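Workshop > Notebooks > Gear train assembly
Reading time: 2 min

November, entry 3. Bench work on the planetary set for the Sindallow demonstration unit. Present: M. Owen, V. Štěpánek.

The carrier is white; the gears are white in the first picture, bronze or tan in the second. The dark gray work surface was retained for this stage, as small white parts are easily found against it.
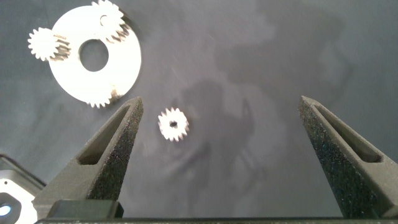
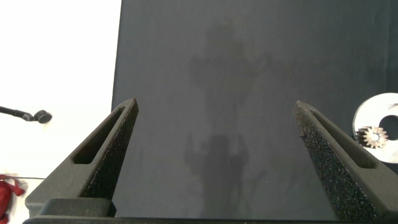 The center hole of each gear is to be checked with the pin gauge before fitting. Any gear that binds on the pin is to be returned to the tray marked Matoušek and must not be reamed by hand. Ms. Štěpánek notes that two gears from the previous batch were opened up in this way and ran with audible wobble.

Planet gears are to be seated on the carrier one at a time, and the carrier turned a full revolution after each. Grease is withheld until the dry run is accepted.

Drawing 322 still shows the former rim clearance. The corrected value is on drawing 391, which Skasgate has approved. Please remove 322 from the bench folder.

Outstanding: spare pins from Firnier; a lid for the small parts tray; confirmation from Ms. Owen of whether the 2000-cycle test is to be run with the cover fitted.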